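4.2 Clearing a cluttered surface

The second chore in the Usus suite is clearing a surface. The arm has to take one named item from among several and set it down at a marked spot without moving its neighbors. People do this many times a day while tidying a kitchen counter or a work bench, and most of them would not call it a skill. For current policies it is still hard. We ran 107 simulated layouts, each with a time limit of up to 500 control steps, and scored a run as failed if any item other than the target was displaced.

Two policies were compared. Karside plans a grasp from a depth map and then follows it open loop. Sturuvent was trained on demonstrations collected by Nayeli Bautista and corrects its motion at every step. Karside did well on compact items with clear space on both sides and poorly on everything else. Sturuvent recovered from small errors in position but often closed on the wrong item when two lay close together.

Figure 2. Clearing task, simulated view along the gripper.

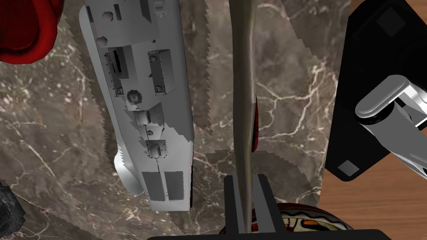
Long, thin items accounted for most of the remaining failures in both policies. A grasp near one end leaves the rest of the item free to swing, and its far end can sweep into whatever lies beside it. In Figure 2 the fingers flank the lower end of a slender, tapered item, while a gray model warship lies to its left and a large black object stands to its right, so the direction of the lift matters as much as the grip. The veined marble under the items also gave the Abubakar segmenter trouble, and we return to this in Section 4.3.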